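我要为“东西少一点、地板露出来一点”说几句好话，而且打算说得很起劲！

起因是搬家。八月初我从一套住了八年的房子搬进现在这套，面积小了差不多一半，卧室尤其小，门一开就能碰到床尾。搬家前我做了一件从来没做过的事：把所有东西登记在一个本子上，大到书柜，小到抽屉里那把打不开任何锁的钥匙。登记到第三天晚上，本子上一共有745项。我盯着这个数字看了很久，然后去厨房给自己倒了一杯水，顺便又发现三只没有登记的杯子。

我不是极简主义者，先把这句话放在前面。那种一个人只留一只碗、一双筷子、一件白衬衫的生活，我佩服，可是过不来。我喜欢有人来家里吃饭，喜欢书堆到床边，喜欢冬天有两条毯子可以换着盖。所以我说的少，是一种很不彻底的少，只求一件事：房间中间要空出来。

房间中间！这四个字我恨不得写在墙上。我们布置屋子的时候，眼睛总看着墙，这面墙放柜子，那面墙挂架子，墙放满了，东西就往中间长。先是一把椅子，椅子上搭衣服；然后是一个收纳箱，箱子上再放一个收纳箱。等到有一天，从门口走到窗边要侧着身子，人却早就习惯了，还以为房子本来就这么窄。我在旧房子里侧着身子走了好几年，搬空那天，头一回看见卧室地板完整的样子，浅色的木条一路铺到墙脚，心里那个后悔啊。地板多好看，我花了那么多钱租它，却拿它当仓库的底板用。

新家我就反着来。先定下哪一块地永远不放东西，再让家具去抢剩下的地方。床抢到了一角，书桌抢到了窗下，衣柜没有抢到，于是没有衣柜，换成一根挂杆和一个矮柜。日常零碎归拢在带提手的篮子里，提着就走，用完放回去。篮子这样东西我想单独夸一句：它有边界，又不像带盖的箱子那样让人忘掉里面有什么。带盖的箱子是记忆的坟墓，我整理旧家时打开一只，里面是三年没见过的充电线，缠得像一窝蛇。
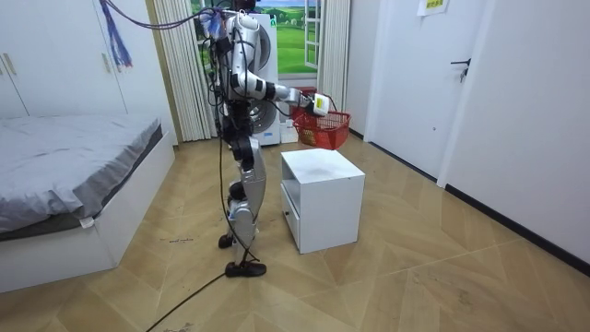 Maeve Hanrahan读完这篇的初稿，很不服气。她认为空地是有闲钱的人才谈得起的东西，家里有两个孩子和一位老人，每一寸都得派上用场，谁会舍得把房间中间空着？在她看来，我不过是一个人住，把运气说成了道理。

她说得有分量，我把那一段改了两遍。一个人住确实容易得多，这一点我认。可我还是想争一争，因为我见过的最舍得留空地的人家，恰恰是人最多的那种。我小时候常去姨妈家，三代人挤在两间屋里，外间中央一块地方却总是干干净净。白天孩子在上面打滚，下午外婆坐着小板凳择菜，晚上折叠桌一开就是饭厅，饭后桌子靠墙一收，又铺上席子睡人。那块空地一天要换好几种身份，要是放上一组沙发，它一天到晚就只是沙发了。越是人多，越需要一块没有被谁占死的地方。

再说钱。留空地比填满它便宜得多，这是我今年最痛快的发现。搬家前我在Hasteck的门店看中一套顶天立地的组合柜，连运带装要3860元，销售给我画了张图，每一面墙都安排得明明白白。我差一点就付了定金。回家翻开登记本，照着图一样一样往里填，填到后来才看清楚，这套柜子有一大半是给我不想要的东西准备的。花三千多块给旧杂志和坏台灯安一个家，它们要是会说话，恐怕也要劝我算了。

后来我只买了一个矮柜，上面摊得开一本书，底下能塞杂物，高度不到腰。矮家具的妙处，是它把墙还给了你。人站在屋里，视线从柜顶上越过去，房间立刻大了一圈，早上的光也能一直走到对面墙上。我建议每个嫌家小的人都试着把高的换成矮的，哪怕只换一件，先借邻居的凳子来比画比画也好。

当然也有不方便的时候。矮柜装不了多少，换季衣服只能压在床底；打扫变得很勤，因为空地上一点灰都藏不住，从前柜子底下攒半年也没人知道。我母亲来住了几天，头一天就问我是不是还有一车家具没到。到她走的那天，她倒是在卧室中间伸了伸胳膊，做完了一整套操，一下也没碰着墙，出来跟我说，你这屋子还行。

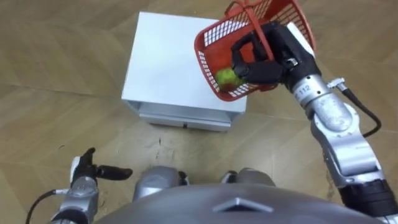

*矮柜在前，地板留白。*

还有一条反对意见，来自我自己。写到这里我也怀疑过，这会不会只是换了一种方式讲究？有些空房间比满房间更让人紧张，杯子放下都要想想会不会破坏效果。我去过一家叫Quinlan的咖啡馆，四壁雪白，椅子之间隔得老远，我在里面坐得腰背笔直，连咳嗽都觉得失礼。那种空是给人看的。我要的空是给人用的，可以躺下，可以把一整床被子摊开来套被罩（套过被罩的人都明白这有多幸福！），可以在周末把拼图铺一地，过两天再收。它会乱，乱完了还能空回来，这就行了。

所以验收一块空地好不好，我的办法很土：躺下去，四肢摊开，看看会不会撞到什么。撞到了就挪，挪不动就想想那样东西为什么在那里。我靠这个办法又送走了一把摇椅和一个踩着总吱吱响的脚凳，摇椅给了楼下那户，听说他们很喜欢。

登记本我还留着，眼下划掉了约54行，离我想要的样子还远。书一本没划，毯子也没划，三只杯子后来补登了上去，其中一只正装着茶，放在我旁边的地板上。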